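The Qualifying Offer

The call from Forgate came at 2 in the afternoon, while Driss Farouk was icing his left knee on the couch with the blinds down. He let it ring out. He knew the number. When it rang again he picked up, and it was Solange Poulain, his agent, calling from the team's own office because her battery was dead.

"They're offering two years," she said.

"For how much?"

"Less than last time."

He shifted the ice pack. Outside a garbage truck was backing down the lane. He had played 18 games in the past season and sat in a suit for the rest. He had thought about what they would offer him and had come up with one year, or nothing.

"Why two?"

"Because Raju wants you. The general manager wanted to let you walk. Raju went in there and argued for it."

Syahrul Raju had been the head coach for one season. He was a quiet man who wrote on the whiteboard in small capitals and never threw anything. Driss had not been certain, up to then, that Raju even liked him. In March he had taken him out of a close game against Isach with four minutes left and had not put him back in. They lost by a basket and neither of them had brought it up since.

"There's something else," Solange said. "Dotham called."

Dotham was across the river, ninety minutes by bus. They had finished first. They had a new practice centre with a pool in it.

"What do they want?"

"A backup guard. One year, more money. You'd play behind the Subramaniam kid, ten minutes a night if he stays healthy. They want an answer by tomorrow noon."

He said he'd think about it and hung up. The ice had started to leak into the towel. 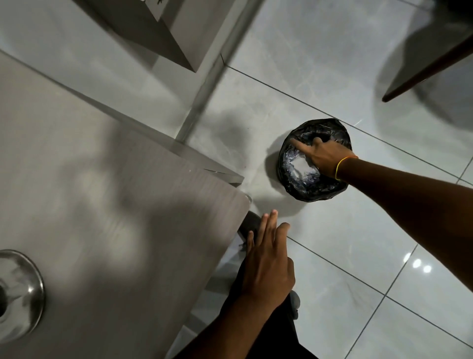

He drove to the gym at five, which he was not supposed to do with the knee. The side door was propped open with a chair. Maritza Tello was at the far basket, putting up free throws. She played for the women's side and had the hours before supper whenever the men were out of season. She shot without looking over at him.

"You're limping," she said.

"I'm stiff."

"Okay."

He sat down on the bottom row of the bleachers and watched. She made eleven in a row, missed, and went to get the ball. Her shoes squeaked. He had known her since they were both cut from the same provincial program at seventeen, different teams, same parking lot, both of them waiting on their dads to pick them up.

"Dotham wants me," he said.

"To play?"

"To sit, mostly."

She bounced the ball three times. "And here?"

"Two years. Less money. Raju asked for me."

"You said he hated you."

"I said he benched me."

"You said he hated you, Driss. You said it in my car all the way home." She shot and made it. "What does the knee say?"

He didn't answer that. The knee said different things depending on the day. The team doctor, Setareh Sharifi, had shown him the scans in April and gone through them slowly with the end of a pen. She didn't tell him to retire. She told him that 29 was not old, and that the cartilage didn't know how old he was. He could play. He could not play every night, and there would be a season, maybe the next one or the one after, when he would get up in the morning and not be able to do the stairs. She asked if he had stairs. He said he did.

"Ten minutes a night would be easier on it," Maritza said.

"Yeah."

"And they'll probably win."

"Yeah. They probably will."

She came over and sat down one row above him with the ball in her lap.

"So you've decided," she said.

"No."
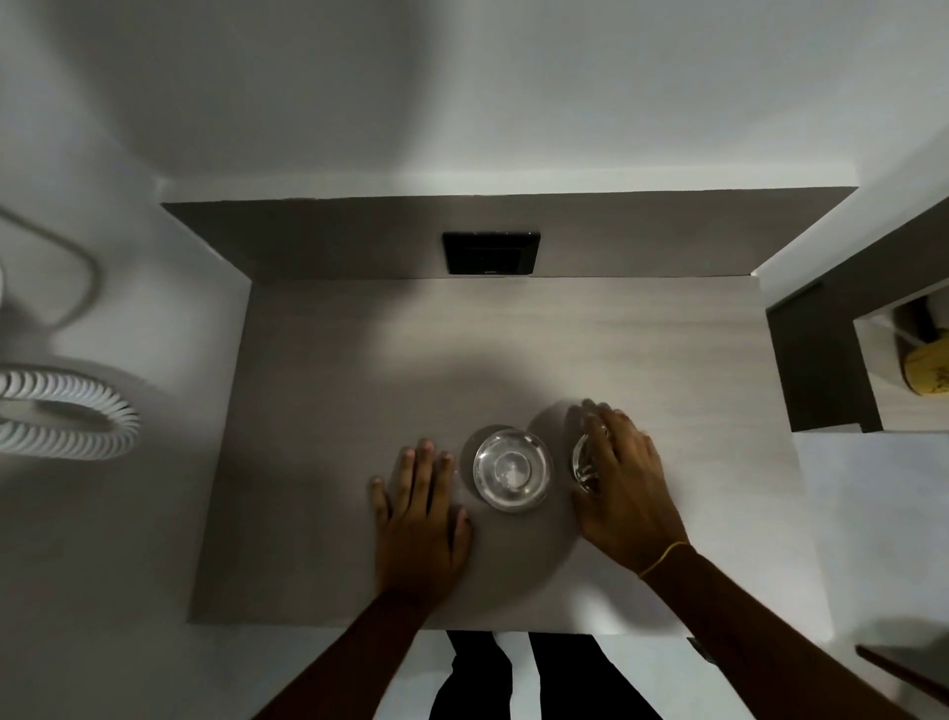

Hands on a tabletop, with a clear glass bowl between them.

Raju's office was the old equipment room and still smelled of it. The light was on. Driss stood in the doorway until the coach looked up from his laptop. He had game film going with the sound off, Forgate in the white uniforms.

"Sit," Raju said. "Take the weight off that."

Driss sat. On the screen he saw himself, smaller than he felt when he played, pointing a teammate over to the corner. He recognised the game.

"That's Isach," he said.

"Fourth quarter. I've watched it a few times." Raju ran it back and let it play. "You see your man here? He goes left. You know he's going left, you tell everybody he's going left, and then you can't get there. Two possessions in a row. So I took you out."

"I could have stayed in."

"You could have. I think now I should have left you in and put somebody behind you. The new guy didn't tell anyone anything. We gave up three layups." He closed the laptop. "I should have said so in March."

Driss looked at his knee. It was bigger than the other one, even through the track pants.

"Dotham called me," he said.

"I know. Their coach called me first, to be polite."

"What did you tell him?"

"That you talk on defence and you're on time for the bus." Raju pulled a pad of paper over and found a pen. "I can't get you more money. I asked. What I can do is 18 minutes, never both nights of a back-to-back, and you run the young guards in the morning. If the knee goes in the second year, you still run the guards. Solange can have that written in."

"Would they agree to that upstairs?"

"They've agreed to it. It took me most of July."

Down the hall the ball was going again, three bounces and then a gap. Driss listened for the net and heard it.

"Can I tell you tomorrow?" he said.

"Before noon," said Raju, and opened the laptop again. He turned it a little so they could both see. Driss moved his chair in. The film picked up where it had stopped, with the Isach guard bringing the ball over half, and Driss told him which way he was going to go.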